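Notices > Calls > Listening and cataloguing

Call for participants: listeners and tape holders for the Clolow live cassette survey

Aug 27, 2018
By Khang Trịnh

The Liyanage Sound Collection is looking for listeners to take part in a survey of audience-recorded concert cassettes. The collection holds 2000 tapes of club, hall and theatre performances, most of them made by members of the audience on portable recorders and passed between traders in later years. The survey covers 400 of these tapes, all from a single donation known as the Clolow boxes.

Two groups of participants are needed. Group A will listen to digital transfers and complete a written log for each one. Group B will lend further cassettes of the same concerts so that generations can be compared. A person may join both groups.

Background

The Clolow boxes arrived with handwritten inlay cards and no index. A first check of the cards against known concert listings showed three recurring faults. Dates are given for the day of copying instead of the day of performance. Song titles are taken from the first words sung. Some tapes carry two partial concerts joined without a note. None of these faults can be put right from the cards alone, so every tape in the survey has to be heard from start to finish by two people working separately.

Transfers were made on one deck, serviced before the work began, with the head angle set by ear for each side. Noise reduction was left off during transfer. No equalisation has been applied to the listening files. Speed has been corrected only where a mains hum or a fixed-pitch instrument gave a firm reference, and the correction is entered in the file notes. Where no reference was found the file runs at the speed of the tape, fast or slow.

What Group A will do

Each listener will receive 10 transfers, sent as uncompressed files with a blank log sheet in the Kekach format. Kekach is a plain spreadsheet layout used within the collection, and a guide of four pages comes with the first delivery. For each transfer the listener enters:

- start and end time of every song, to the nearest second
- song title as performed, with a query mark if uncertain
- spoken introductions, typed out in full where they name a place, a player or a date
- cuts, dropouts, tape turns and changes in sound quality
- a quality grade from one to five, using the reference clips supplied

The reference clips matter more than personal taste. Terms such as "fair" and "very good" have been used loosely on trading lists for decades and the same tape may appear under both. A grade of three in this survey means that the words of the songs can be followed without strain at normal volume and that the instruments can be told apart. Listeners should play all five clips again before each session.

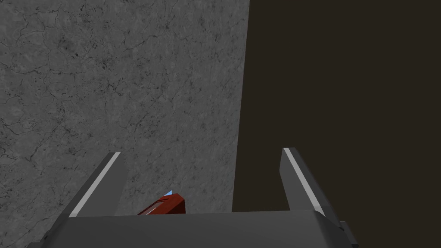 Rendered view: gripper with two parallel fingers.

Logs are compared line by line once both listeners have returned them. Differences of more than three seconds in a song timing, or more than one step in a grade, go to a third listener. Please do not discuss a tape with other participants until both logs are in.

What Group B will do

Group B participants should own cassettes, reels or private CD copies of concerts by any of the acts on the Norine list. The Norine list is a working index of performers found in the Clolow boxes and has 900 entries, many of them support acts with one known recording. It will be sent on request as a text file. Holders are asked to check their own shelves against it and report matches by performer, venue and date as written on the card.

Where a match is of interest the collection will ask to borrow the tape. Loans are collected and returned by courier at the collection's expense. Tapes are not baked, cleaned or opened without written consent from the owner. Shells with failed pressure pads can be moved to a new shell if the owner agrees, and the old shell is returned with the tape. Each lender receives a copy of the transfer.

CD copies are accepted for comparison only. A disc made from a tape is treated as a later generation whatever the sleeve says, unless the tape itself is also supplied.

Requirements

Group A:
- closed-back headphones and a quiet room
- a computer able to play uncompressed stereo files
- good written English, including the ability to type out unclear speech without guessing
- some familiarity with live recordings, as a collector, player or engineer

Formal training is not required. Applicants should tell us of any hearing loss or tinnitus. It does not rule anyone out, but it affects which transfers are sent – some have strong hiss above the voice range and others have severe overload in the bass.

Group B:
- legal ownership of the items offered
- a postal address where a courier can collect and deliver

Time and payment

Allow three hours of work for each hour of tape. Listening files are sent in one batch and the logs are due back by the end of the following June. Group A participants are paid a fixed fee for each completed log, on return of the full set. Group B participants are not paid but are credited in the catalogue entry, under a name of their choice or as "private lender".

Rights

Listening files are supplied for the survey only. They may not be copied, traded, uploaded or played in public, and must be deleted when the logs have been accepted. The survey does not lead to a release of any kind. Catalogue entries will be open to readers and the sound will be available on the collection's own premises.

How to apply

Write to the survey desk by letter or through the contact form, marking the message "Clolow A", "Clolow B" or both. Give a short account of your experience, the make of headphones used (Group A) and a rough list of holdings (Group B). Group A applicants will be sent one short test transfer, four songs long, with a log sheet. Test logs are judged on timing and on the handling of uncertain titles. Please do not send tapes with the application.

Comments

hissandwow: Is the Norine list by act only or does it give venues as well? I have two boxes of club tapes and half the cards just have the town on them.

Khang Trịnh: Act and venue where known. Send the towns as written, we can work from those.

sidetwo: Glad to see noise reduction left off. Will the file notes say whether the original was recorded with it on?

Khang Trịnh: Only where the card states it or the owner remembers. It is left blank otherwise.

marlowe_tapes: Applied for A. The guide says nearest second but does a song start at the count-in or the first note?

Khang Trịnh: First note. Enter the count-in as speech.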